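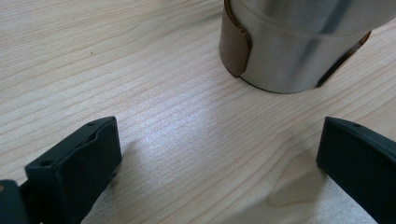
Trinity had the table wiped before the kettle clicked off. Pale wood, silly thing to buy - every mark shows.

"Where's Reginald's flask?"

"Gone. Bus at twenty to."

"He's left the steel one."

"That's Mum's."

Mum's. Right. Two years in the cupboard at Holloway and now out, just like that, as if she'd be down in a minute asking for milk. Trinity picked it up, put it down agian. Coat, keys, other shoe.

"You taking it or not?"

She filled it to the top - too hot, no sugar, the way Mum did - and ran for the door.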